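Sewing Room > Curtains & Windows > Hemming Long Curtains

How to Hem Curtains That Are Way Too Long

We moved into the house in Marsden in July and the front room has the world's most awkward windows. Too tall for the standard short curtains, too short for the long ones. I went back and forth for weeks with a bedsheet pinned up and then gave in and bought the long ones, the Lorow panels in oatmeal, 106 inches from top to bottom and 50 inches wide. They pooled on the floor like a wedding dress. The cat was thrilled. I was not.

So I hemmed them, and then I hemmed my sister's, and by the time I got to the guest room I had a way of doing it that I really like. You need to be able to sew a straight line, or a straight-ish line. That's it!

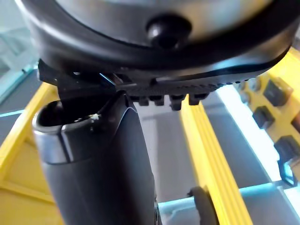
Hayley Holroyd
Filed under: Curtains & Windows

Okay, before you cut anything, wash them. I know. I didn't want to either. But cotton and linen shrink, and they mostly shrink in length, and if you hem first and wash later you'll have curtains that hover over the floor like pants on a growing kid. Wash them however you plan to wash them for the rest of their lives. If the label says dry clean only and you mean to obey it, you get to skip this part (lucky you).

Then iron them. The whole panel, not just the bottom. It's boring, put a show on.

What you need

Fabric scissors, lots of pins, a tape measure, an iron, chalk or a washable marker, and thread that matches. If you can't match the thread exactly, go a shade darker. Darker disappears and lighter shows up from across the room. I got mine at Wandorano Fabrics, where I laid the spools right on the curtain by the window, and the one I'd have picked under the store lights was way off.

A cardboard hem gauge is nice too. Mine is a strip off a cereal box with a line drawn on it.

Hang them first

Hang the panels on the actual rod with the actual rings or clips you're going to use. Rings can drop a curtain quite a bit lower than sliding the rod through the pocket, and I did one whole window wrong before I figured that out. Then leave them up overnight. Heavier fabric relaxes as it hangs and you want all of that over with before you measure.

In the morning, with coffee, get down on the floor and decide where you want the bottom edge. I like mine just brushing the floor. If you have a robot of a vacuum or a dog that sheds, go a little higher and thank yourself later. Fold the extra fabric to the back and pin it right there at the floor, all the way across. Stand back by the couch and squint at it. Look at both panels together, too, as your eye goes straight to any difference between them.

Old houses have crooked floors. Ours slopes toward the porch, and the left panel needed to be a touch longer than the right one to look even. So measure each panel by itself, and stick a piece of masking tape on the top with L or R on it. You'll swear you'll remember which is which. You won't.

Mark and cut

Take the curtains down with the pins still in. Press along the fold at the bottom so you get a nice sharp crease, then take the pins out and open it flat on the floor or the biggest table you've got. That crease is your finished bottom edge, and it's the most important line in the whole job. Go over it with chalk if you're worried about losing it.

I do a double-fold hem, 3 inches turned up twice. So that's 6 inches of fabric below the crease. Measure 6 inches down from the crease in several places, make a little mark at each, and connect them with a yardstick. Then measure again. Then cut.

Why so deep? Well, a skinny hem on a long curtain looks like a skinny hem on a long curtain. The weight at the bottom makes it hang in those lovely straight folds – and if you ever move, there's something to let down.

One more thing here. Before you cut, unpick the old hem and the bottom few inches of the side hems if they're bulky. On my panels the sides were thin and I left them alone. On my sister's, which were lined, I had to open up both sides and trim the lining shorter than the front by an inch. Lined curtains are a bigger job and I'd do an unlined pair first.

Fold and press

Fold the raw edge up so it meets your crease, and press. Now fold again along the crease and press again. All the raw stuff is tucked inside and your bottom edge lands exactly where you pinned it. Use steam if the fabric can take it (try a scrap from what you just cut off).

Pin it with the pins pointing in toward the curtain, heads hanging off the bottom edge, so you can grab them as you go. I use way more than I need. At the sides, check that the hem isn't poking out past the edge. If it is, nudge the inner layer in a hair and press it down again.

Sew it

For a machine hem, sew from the back, right along the top of the fold, nice and slow. Use a longer stitch than you would for clothes. Start at one side, backstitch a couple of stitches, and head across. The curtain is heavy and wants to slide off the table and drag your stitches crooked, so pile it up on a chair next to you.

If you want it invisible, sew it by hand. I did the front room by hand over 2 evenings. Pick up just a thread or two of the curtain, then a bigger bite of the fold, and keep the thread loose. If you pull it tight you'll get a row of tiny dimples on the front. The guest room got the machine and you'd have to be lying on the floor to care.

Close up the open ends of the hem with a few hand stitches, and you're done with that panel. Give it a last press and hang it back up while it's still a bit warm. I like to run my hands down the folds and tie them loosely with a strip of scrap fabric for a day or so to train them.

If you mess up

Too long is easy, just fold it again. Too short by a little, let the hem down and do a narrower one, or switch to longer rings. Too short by a lot, add a band of another fabric at the bottom and tell everybody it was your plan all along. I've seen some really pretty ones with a dark linen band.

And save your scraps! I got tiebacks for both windows out of mine, plus a drawstring bag for clothespins.

Comments

Jendau: Can you do this with iron-on tape? I don't own a machine and my hand sewing is tragic.

Hayley Holroyd: Sure, for light fabric. Same folding, just put the tape under the top of the fold. It can let go after a few washes, so keep the roll.

TillyB: The overnight hanging tip!! Mine dropped so much, I would have cut them at the wrong place for sure.

porchlight_mom: Did you put weights in the corners? My old ones had little weights and I was wondering if I should move them over.

Hayley Holroyd: I didn't, the deep hem was enough for me. But if you've got them, tuck them in the corners before you stitch the ends closed.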